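Chapter 4
Choosing a Hand-Held Gripper Kit

Before we start

If you worked through Chapter 3, you have a task list, a rough budget and probably a browser full of open tabs. Good. Keep the tabs open, as I'm going to spend most of this chapter on one product, the Plokent two-hand kit, and I'd like you to argue with me as we go. I picked it because it's the kit I know best and because it has enough faults to make a decent teaching case.

My test task all through the chapter is putting shoes on a rack. It sounds silly, I know, but it asks a lot of a pair of grippers!

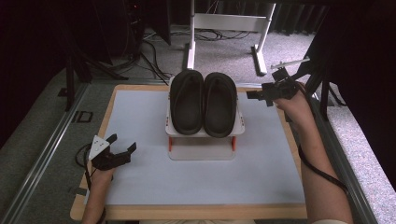
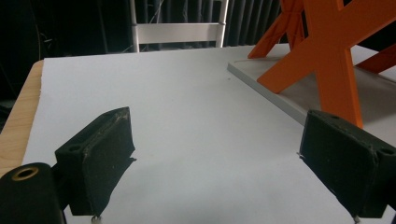 The Plokent grippers at the rack task: both hands and the sandals in the first picture, the fingers up close in the second.

Let's talk about what you're paying for. The kit is sold as a complete package: a left unit, a right unit, cables, the recording software and a year of support. There's no robot in the box. You do the task with your own two hands, the grippers record it, and later a robot with matching fingers gets to learn from what you did. That's the whole pitch, and for a small lab it's a tempting one – an arm is expensive and your own arms are free.

My first impression was mixed. Setup took me 58 minutes from opening the lid to the first saved recording, and a good chunk of that went to a driver the manual forgets to mention (you'll find the fix in Section 4.3). After that it behaved. I made 300 recordings over the spring, starting in March, and lost 11 of them, mostly to me closing the laptop at the wrong moment. I can live with that. You might not, if your recordings are long ones.

The thing I'd want you to notice early is the fingers. Catalogs love to talk about sensors and frame rates, and we'll get there, but the fingers are what touch the world. Ask the seller how they wear, how they come off and what a new set costs. Plokent sells spares in pairs. Iltwood, whose kit we'll meet in Section 4.4, makes you send the whole unit back, and I think that's a terrible idea for anybody on a deadline.

Next comes weight. Hold a demo unit for as long as you can stand it before you buy. Every kit feels fine for the first five tries. By the end of an afternoon your wrists will have opinions, and tired wrists make sloppy recordings. I started taking a break every half hour and my data got better right away.

Then there are the cables. I complained about them to Plokent and got a polite answer that a wireless version is "under review." The Dekker kit is already wireless, but you pay for it in battery swaps, and I forgot to charge mine more often than I'd like to admit in a textbook. Pick your annoyance.

Last, think about your work surface and the stuff you plan to put on it. A kit that's lovely with blocks can be miserable with a soft strap or a sole that slides. Make up a test from your own list, take it to the dealer and insist on trying it there. The people at Stavedley let me spend a whole morning at their bench with a bag of my own odds and ends, and I learned more from that than from any spec sheet.

What's in this chapter

4.1 Reading a spec sheet without falling asleep
4.2 Fingers, pads and spare parts
4.3 Setting up the Plokent kit, driver included
4.4 Iltwood and Dekker compared
4.5 Writing your own bench test

Have your task list from Chapter 3 next to you for 4.1. We'll begin by crossing out every line on the spec sheet that has nothing to do with it.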